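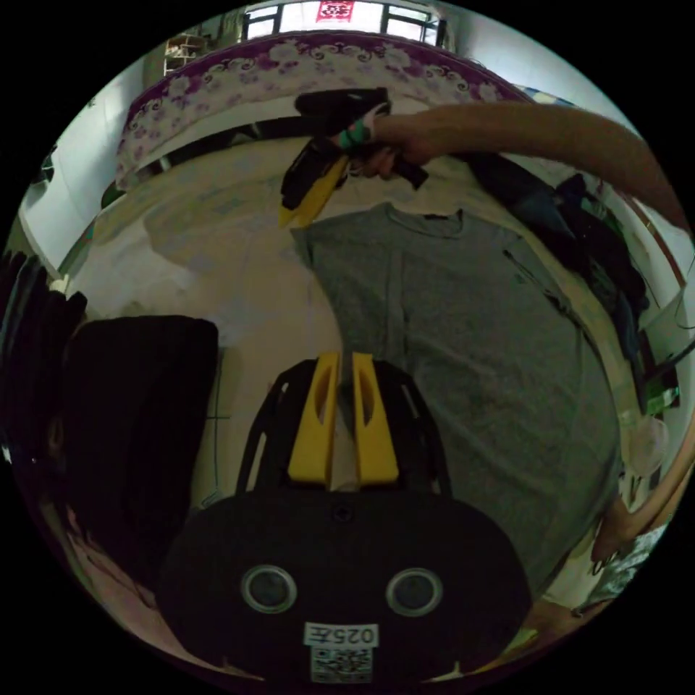

gnolte
I'm trying to get my packing down to one carry-on for a trip to my sister's place in October. Fifteen days, mild weather, one nice dinner. My problem is T-shirts. I lay each one flat on the bed, like the gray short-sleeved one, and then I can't decide whether to roll it or fold it. Rolled, they fit but look like I slept in them. Folded, they look fine and I run out of room. What do you all do?

mapplebeck_m
Roll. Been doing it for years. Put the shirt face down, fold the sleeves in, roll from the hem up to the neck. Wrinkles come from rolling loose.

Mbali M
Disagree with Mervyn. Rolling is fine for gym clothes. For anything you want to wear to dinner, fold it around something soft, like a sweater, so there's no hard crease. I put those on top and take them out as soon as I get to the room.

mapplebeck_m
A cotton T-shirt isn't going to the dinner though.

Mbali M
Mine do, under a jacket.

G Mellor
15 days is too many shirts either way. Take 6 and wash them once. Does your sister have a washer?

gnolte
She does, but it's in a shared basement and it's always in use. I could wash a few in the sink.

G Mellor
Then do that. Cotton takes forever to dry indoors, so start in the morning.

nandi_s
Has anyone used the Wekico compression bags? I got 2 of the medium ones. They do save space, but the bag came out heavier than I expected because I kept adding things. Check the weight limit before you buy any.

mapplebeck_m
Had those. The zipper went on one of mine on the second trip. I went back to rubber bands.

Mbali M
Rubber bands leave marks on the fabric.

mapplebeck_m
Not if they're wide ones.

gnolte
Okay, I'm going to roll the everyday shirts and fold two for on top. Skipping the bags for now. Still have to figure out shoes, so I'll start a separate thread for that.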